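Subject: Re: [closet-list] Caps, caps and more caps
From: Sheena Morrison
To: closet-list

On 27/04/2026, Bukola Amadi wrote:

> Hello all,
> I opened the cap bin in the Sriwong room to pull a few for
> the fall show and it was one solid lump. The maroon ones
> and the green ones were all jammed in together, some inside
> out, and a few have a crease across the front that I don't
> think is ever leaving. We bought 100 of these and I'd love
> for them to last longer than one more season. Does anybody
> have a way of putting them away that works? Do you stack
> them inside each other? Flat? Stuffed with paper? And can
> the colors live together or not?
> Thanks, and sorry for the grumpy tone,
> Bukola

Bukola, you didn't sound grumpy to me at all, and if you did, you had every right to after opening that bin. I have been meaning to write up how we do the caps ever since Kamonchanok asked me the very same thing in September, and then of course the spring show came along and I forgot all about it. So please forgive the length of this one!

I don't stack them inside each other anymore. I did it for years and they looked so tidy, but the ones on the bottom came out with a pucker all the way around, and with a soft cap you never quite get the shape back. What I do now goes like this:

1. Clear a table. A real table, please, and don't try it on your lap in front of the TV like I did the first time. Wipe it down and let it dry.

2. Give every cap a shake and run your hand around the inside. I have found bobby pins, a cough drop and a very old parking stub. Chalerm uses a lint roller on his, and I think that's fine on the smooth ones, but on anything fuzzy it pulls, so I go over those with a soft clothes brush.

3. Turn them right side out and look at the creases while you have them in the light. A little steam from the kettle and a few minutes over an upturned bowl takes care of most of them. The stubborn ones I set aside for Kavinda, who has far more patience than I do – and a proper steamer.

4. Sort by color, with a shallow tray in the middle of the table, and lay the caps out around it before you put anything in. The dark ones look so much alike in the evening that I like to see them spread out next to each other first. Open up any that have folded over on themselves, too, like the green one with the round button.
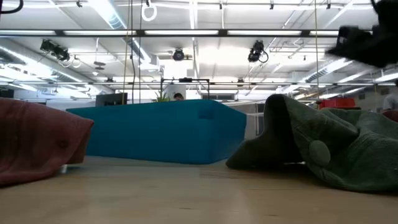
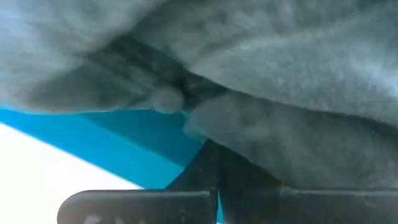
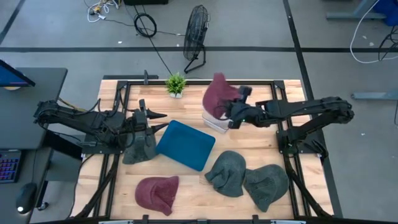

5. Lay them in the tray in a single layer, crown up, a little overlapped if you must. Six is comfortable in ours. I have squeezed in more and been sorry. A sheet of plain tissue goes on top, and then the tray slides into the cabinet.

6. Write the color and the size on a strip of masking tape and stick it on the short end, where you can read it with the cabinet door open.

As for the colors living together, I keep the maroon separate. We had 2 pale ones come out of a damp cupboard with a pink tinge (this was before we moved to the Sriwong room, so it may not be a worry for you), and I've been careful ever since. The greens and grays can share as far as I'm concerned.

If you'd like company, I could come over one afternoon and we could do the whole bin. With four hands it goes quickly, and I'll bring the masking tape. Do you still have those trays left over from the bake sale, or did they go back to Kamonchanok? I have a few spares in the garage, though they could use a good scrub.

Warmly,
Sheena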